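바람막이 설치 여부에 따른 우량계 포집량 비교
응용기상학 프로젝트 수업 최종 보고서
제출일: 2026년 8월 7일

1. 연구 동기

강수량은 기상 요소 중에서 측정이 가장 쉬운 것처럼 보인다. 통을 세워 두고 고인 물의 깊이를 재면 되기 때문이다. 그러나 수업에서 다룬 자료를 보면 같은 지역에 놓인 우량계끼리도 값이 꽤 다르고, 바람이 강한 날일수록 차이가 커지는 경향이 있다. 우량계가 땅 위로 솟아 있으면 수수구 위쪽에서 기류가 빨라지고, 작은 빗방울은 이 기류에 실려 통 안으로 들어오지 못하고 지나간다. 교재에서는 이를 바람에 의한 포집 손실이라고 부른다.

우리 조는 이 손실이 학교에서 다루는 수준의 장비로도 확인되는지 알아보기로 했다. 또 간단한 바람막이를 세우면 손실이 얼마나 줄어드는지, 그 효과가 지형에 따라 달라지는지도 함께 살펴보았다.

2. 관측 지점

관측은 두 지점에서 했다. 첫째는 Kodby 언덕의 정상부에 있는 풀밭이다. 주변에 나무나 건물이 없고 서쪽이 트여 있어 바람을 그대로 받는다. 둘째는 Grostholm 골짜기 안쪽의 평지이다. 양쪽이 경사면으로 막혀 있고 북쪽에 관목이 늘어서 있어 평소 바람이 약하다.

두 지점은 거리가 가깝기 때문에 같은 비구름의 영향을 받는 경우가 많다. 다만 고도와 지형이 다르므로 실제로 내린 비의 양이 같다고 볼 수는 없다. 그래서 언덕의 값과 골짜기의 값을 직접 빼서 비교하지 않고, 각 지점 안에서 바람막이가 있는 우량계와 없는 우량계를 비교한 다음 그 비율을 지점끼리 견주었다.

3. 장비와 방법

지점마다 같은 규격의 전도형 우량계를 두 대씩 설치했다. 한 대는 그대로 두고, 다른 한 대에는 Bustamante식 바람막이를 둘렀다. 이 바람막이는 얇은 판을 원형으로 매달아 판이 바람에 따라 안쪽으로 기울도록 만든 것이다. 수업에서 받은 도면을 보고 직접 제작했고, 판과 판 사이의 간격은 도면대로 맞추었다.

수수구의 높이는 네 대 모두 지면에서 70cm로 통일했다. 두 우량계 사이는 서로의 기류에 영향을 주지 않도록 충분히 띄웠다. 설치할 때는 수준기로 수평을 맞추었고, 이후 점검을 나갈 때마다 다시 확인했다.

기록에는 Zalix 기록계를 사용했다. 전도 신호와 풍속을 5분 간격으로 저장하도록 설정했다. 풍속계는 우량계 수수구와 같은 높이에 달았다. 표준 높이의 풍속이 아니므로 다른 관측소의 풍속과 그대로 비교할 수 없다는 점을 밝혀 둔다.

관측 기간은 40일이다. 이 기간에 두 지점에서 모두 비가 기록된 사례 가운데 기록이 끊기지 않은 것만 골랐더니 분석 대상은 11개 사례가 되었다. 비가 그친 뒤 다시 내리기까지의 시간이 짧으면 한 사례로 묶었다. 소나기처럼 한 지점에만 내린 비는 제외했다.

설치 전에 네 대의 우량계를 실내에서 검정했다. 일정한 양의 물을 천천히 떨어뜨리고 전도 횟수가 맞는지 확인하는 방법이다. 한 대가 다른 것보다 조금 적게 넘어가서 받침 나사를 조정했고, 조정한 뒤에는 네 대의 차이가 전도 한 번 이내로 들어왔다. 관측이 끝난 뒤에도 같은 검정을 되풀이했으며 결과는 달라지지 않았다.

4. 자료 처리

기록계에서 내려받은 파일은 먼저 시각을 맞추었다. Grostholm 쪽 기록계의 시계가 조금씩 늦어지고 있어서 점검 때 적어 둔 시각을 기준으로 보정했다. 다음으로 비가 오지 않은 시간에 한 번씩 찍힌 전도 신호를 지웠다. 점검할 때 우량계를 건드려 생긴 것으로, 점검 일지의 시각과 일치하는 것만 지우고 나머지는 남겨 두었다.

각 사례에 대해 바람막이가 없는 우량계의 강수량을 바람막이가 있는 우량계의 강수량으로 나눈 값을 구하고, 이를 포집비라고 정의했다. 포집비가 1이면 두 우량계가 같은 양을 받은 것이고, 1보다 작으면 바람막이가 없는 쪽이 덜 받은 것이다. 풍속은 비가 내린 시간만 골라 평균했다. 맑은 시간까지 넣으면 비가 올 때의 바람을 제대로 나타내지 못하기 때문이다.

5. 결과

Kodby 언덕에서는 대부분의 사례에서 포집비가 1보다 작았다. 바람이 강한 사례일수록 포집비가 낮았고, 산점도를 그리면 점들이 오른쪽 아래로 내려가는 모양이 된다. 예외는 한 사례로, 바람이 강했는데도 두 우량계의 값이 거의 같았다. 이때는 짧은 시간에 굵은 비가 쏟아졌다. 빗방울이 크면 떨어지는 속도가 빨라 기류의 영향을 덜 받으므로 교재의 설명과 어긋나지 않는다.

Grostholm 골짜기에서는 포집비가 대체로 1에 가까웠고 풍속과의 관계도 뚜렷하지 않았다. 차이가 나는 사례도 있었지만 전도 한두 번에 해당하는 크기여서 장비의 분해능과 구별하기 어렵다. 비가 적게 온 사례에서는 전도 한 번의 차이만으로도 포집비가 크게 흔들린다.

강수 강도에 따라 나누어 보면 두 지점 모두 약한 비에서 포집비의 흩어짐이 컸다. Kodby에서는 약한 비이면서 바람이 강한 경우에 손실이 가장 컸다. 이슬비가 길게 이어진 사례가 여기에 들어간다.

6. 논의

결과를 보면 바람막이의 효과는 노출된 지점에서 분명하고, 막힌 지점에서는 확인하기 어렵다. 처음에 세운 가설과 방향이 같다. 다만 바람막이가 있는 우량계의 값도 참값은 아니다. 바람막이를 둘러도 손실이 완전히 없어지지 않으며, 참값에 더 가까운 기준을 얻으려면 수수구를 지면과 같은 높이로 묻은 우량계가 필요하다. 우리는 땅을 팔 허가를 받지 못해 이 방법을 쓰지 못했다. 따라서 이 보고서의 포집비는 두 방식의 상대적인 차이로만 읽어야 한다.

풍속계를 지점마다 한 대만 둔 것도 한계이다. 바람막이 안쪽의 풍속을 재지 않았기 때문에 바람막이가 기류를 얼마나 늦추었는지는 알 수 없다.

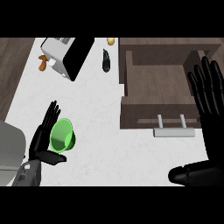 전도형 우량계 자체의 오차도 고려해야 한다. 버킷이 넘어가는 짧은 순간에도 빗물은 계속 들어오는데, 이 물의 일부는 계산에 들어가지 않는다. 강한 비일수록 이 오차가 커진다. 네 대가 같은 규격이므로 비율을 구하면 상당 부분 상쇄된다고 보았지만, 두 우량계가 받은 비의 양이 다르면 완전히 상쇄되지는 않는다. 비가 그친 뒤 버킷에 남은 물이 증발하는 문제도 있다. 여름철 관측이고 사례 사이의 간격이 긴 경우가 있어 약한 비에서는 무시하기 어렵다.

사례 수가 적어서 회귀식은 제시하지 않았다. 중간 발표 때는 직선을 그어 기울기를 보고했으나, 한 사례를 빼면 기울기가 많이 달라진다는 지적을 받고 최종 보고서에서는 뺐다. 순위상관은 Kodby에서만 의미 있는 값이 나왔다.

7. 점검 과정에서 생긴 문제

관측 초반에 Kodby의 바람막이 판 하나가 고리에서 빠졌다. 발견한 날의 기록부터 거꾸로 살펴보았지만 언제 빠졌는지 특정할 수 없어서, 직전 점검 이후의 자료를 모두 제외했다. 이후에는 고리를 철사로 한 번 더 감았고 같은 문제는 생기지 않았다.

Grostholm에서는 깔때기에 마른 풀과 벌레가 자주 쌓였다. 망을 씌우는 방안을 검토했으나 망에 물방울이 맺혀 약한 비를 놓칠 수 있어 쓰지 않고 점검 횟수를 늘렸다. 배수구가 막힌 흔적이 있는 사례는 분석에서 뺐다. 비가 끝난 뒤에도 전도 신호가 일정한 간격으로 오래 이어지면 막힌 것으로 판단했다.

8. 결론 및 후속 과제

바람에 노출된 Kodby에서는 바람막이가 없는 우량계가 비를 덜 받았고, 그 차이는 바람이 강하고 비가 약할 때 컸다. Grostholm에서는 차이가 장비의 분해능 안에 머물렀다.

후속 관측을 한다면 수수구 높이를 달리한 우량계를 같은 지점에 추가하고, 바람막이 안팎의 풍속을 동시에 재는 것이 좋겠다. 빗방울의 크기를 잴 수 있는 장비를 빌릴 수 있다면 예외로 남은 한 사례와 비슷한 경우도 따로 분석할 수 있다. 겨울까지 관측을 이어 가면 눈에 대한 포집 손실도 다룰 수 있으나, 그때는 가열 장치가 있는 우량계로 바꾸어야 한다.

원자료와 점검 일지는 조 공용 폴더에 지점별로 정리해 두었다. 제외한 사례도 지우지 않고 제외 사유를 적어 별도 파일로 남겼다.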